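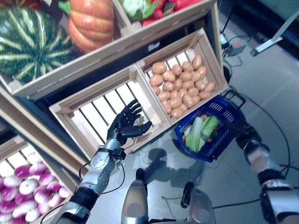
Hot weather tips for dogs (and whoever mops up after them)

Updated 2026-08-16

Been a rough July here in Firkport. Stuff that works at our house, no particular order.

Water. Two bowls, one inside, one out in the shade. Rinse every morning, scrub with dish soap twice a week. If it feels slimy it's overdue.

Bowl slides all over the kitchen? Rubber shelf liner under it. Cut it an inch bigger than the bowl.

Watermelon — yes, but no seeds and no rind. Small cubes, freeze flat on a cookie sheet for 45 minutes, then bag them. Otherwise you get one giant brick.

Plain cooked pumpkin, a spoonful over dinner. NOT pie filling. Check the can twice, they look the same.

No onions, no grapes, no raisins. Keep the trash lid latched, ours learned the pedal in a day.

Dog bed smell. Baking soda, leave it 20 minutes, vacuum. Cover goes in the wash by itself, no fabric softner. Dry it all the way or the smell comes right back.

Hair on the couch — damp rubber glove, wipe one direction. Beats the Canero roller we paid too much for.

Walks. Back of your hand on the sidewalk, seven seconds. Too hot for you, too hot for paws. We go before breakfast now.

Kibble bin. Keep it in the orignal bag, bag inside the bin. Wash the bin between bags and let it dry overnight. The Tristari bins from the hardware store have a decent lid but the wheels fall off.

Muddy feet: old towel on a hook by the back door. Two towels if it's raining.

More on crate pads next time, still testing one.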